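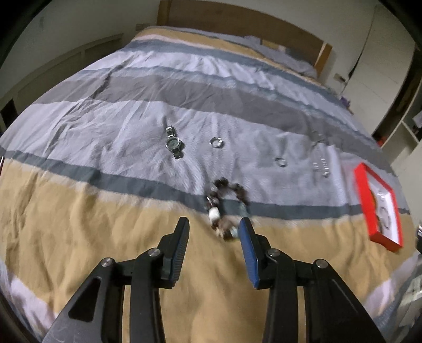

Jewellery to be put away: a watch, rings and a beaded bracelet on the bed, with the red box open beside them.

Household and Shop-Floor Robots: Frequently Asked Questions

Roratis answers enquiries from householders and small workshops in the Triranmont area. The questions on this page are the ones we get most often. Answers are reviewed each February by Hanna Ziółkowski and Ynyr Parri. We don't sell machines or take commission on them.

General

Can a robot do my housework yet?

Some of it. Floors are the chore machines handle best, followed by lawns, pools and windows. These jobs have a flat surface, a boundary and one tool. Anything that involves picking up mixed objects and deciding where they go is still mostly done by people. A general-purpose machine that you switch on in the morning and leave to tidy the house is not something we would tell anyone to budget for.

What about the videos I've seen?

Check three things before drawing a conclusion. Look for a note saying the footage has been sped up. Look for the word "teleoperated", which means a person was steering. Then see how many different rooms and objects appear. A machine that folds the same tea towel on the same table has learned that towel and that table, and may do poorly with yours.

Why is a dishwasher considered easy and loading one considered hard?

The dishwasher moves water around a closed box. It never has to know what is in there. Loading it means recognising a glass among plates, getting hold of it without cracking it, turning it over and finding a free spot on the rack. Most of the automation in a house today works by avoiding that second kind of job.

Bedrooms and small belongings

Can a machine make a bed?

Not to a standard most people would accept, and not quickly. Cloth changes shape whenever it is touched. A robot can pull a cover toward the pillow, but getting both corners even and the creases out takes several passes, with a fresh look at the cover between each one. Fitted sheets are harder again.

Could it put away my jewellery?

This comes up more than we expected, mainly from people whose hands are stiff or who have trouble seeing small clasps. The short answer is no, not unattended. Jewellery combines several things that machines find difficult. Polished metal reflects whatever is near it, so a ring can look like a different object from one angle to the next. Clear stones and glass beads confuse depth sensors. Rings sink into folds in the bedding. A bracelet has no fixed shape, so a grasp that works when it is lying in a circle may not work when it is bunched up.

A watch is the easiest of the group, being large and fairly heavy, although a metal band will swing once it leaves the surface.

If you want to try it with a research or hobby arm, use costume pieces, lay them on a firm plain surface and leave gaps between them. A tray lined with felt is better than a rumpled bed. Keep anything with a loose setting out of it.

Are two hands better than one?

For chains, yes. One gripper can lift a necklace by the end, but the rest trails behind and can catch on whatever it passes. With a second gripper the chain can be supported further along, or the box held steady while the piece is lowered in. People do this without thinking. For a pair of machine arms, each has to know where the other one is and neither can move first without the other allowing for it. Two arms also cost twice as much, need more room and give you two sets of joints to keep calibrated.

For rings, one gripper is usually enough. Soft pads on the fingertips help, as they give slightly and don't mark the metal as readily as a bare jaw.

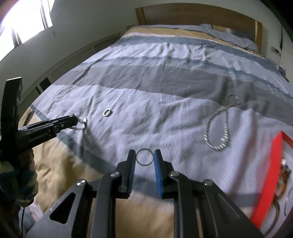
Will it know which piece goes in which compartment?

Only if somebody shows it, or the sorting rule is very simple. "Everything goes in the red box" is a rule a machine can follow. "Earrings together, and Nan's ring on its own" needs the machine to recognise pairs and to tell one silver ring from another. Recognition software has improved a good deal and can usually separate a ring from a watch. Telling two similar rings apart is less reliable.

Kitchen and laundry

Can a robot fold the washing?

Towels and plain T-shirts, slowly. Zdzisław Jakubowski, who looks after our laundry enquiries, suggests multiplying the time you'd spend yourself by five as a starting point. Socks are a separate problem: finding the pair takes longer than folding it.

Can it wipe down a benchtop?

Yes, if the benchtop is clear. Wiping an empty surface is well within reach of a small arm. Moving the toaster, the fruit bowl and the mail out of the way first is the part that usually fails.

Can it cook?

There are machines that stir, heat and dispense measured ingredients, and they work as described. Peeling, trimming and judging whether something is done are still yours.

Workshops and shop floors

We're a small manufacturer. Is it any different for us?

Often it is. A shop floor lets you control things a home doesn't: lighting, the height of the table, which way round a part arrives. If you make the same part all week, an arm with a simple two-finger gripper may well pay for itself. If you change jobs twice a day, the time spent resetting it can eat the savings.

We make small metal parts. Do the problems with jewellery apply?

Many do. Shiny, small and tangled is a bad combination in any building. Springs, split rings and fine chain are the worst of it. Before you buy a better camera, try diffused light and a matte tray. Zbigniew Nowakowski fitted both at the Gilmont works, where fasteners come through in mixed bins, and recommends doing it before any software is changed.

Should we use a bowl feeder or a robot?

If the parts are rigid and all the same, a bowl feeder is older, cheaper and faster. Robots make more sense where the mix of parts changes.

Cost and safety

What should I expect to pay?

For a good robot vacuum with a mop, allow about $2,000. Hobby arms cost less than that but will not do chores without a lot of work on your part. Industrial arms cost much more, and the gripper, guarding and installation are usually quoted separately. Always ask for the installed price.

Is an arm safe around children and pets?

A small hobby arm can still pinch a finger. Keep it on a bench with the power switch within reach and unplug it when you leave the room. Small objects used for practice, rings and beads included, are a choking hazard and should be packed up afterwards. Arms sold as "collaborative" limit their force, but that doesn't cover whatever they are holding. A rounded gripper is one thing and a knife is another.

Do these machines record inside my home?

Many carry cameras, and some send images away for processing. Read the privacy settings before the first run. Ask whether images are stored, for how long, and whether you can delete them. Put valuables and paperwork away beforehand if you aren't satisfied with the answer.

Can you come and assess my home or workshop?

We do assessments in Triranmont and the surrounding district. Contact Aleksandra Pawłowska through the enquiries form and say which chore or task you have in mind, how often it's done and how long it takes at present. A few photos of the area in its usual state are more use to us than photos taken after a tidy-up.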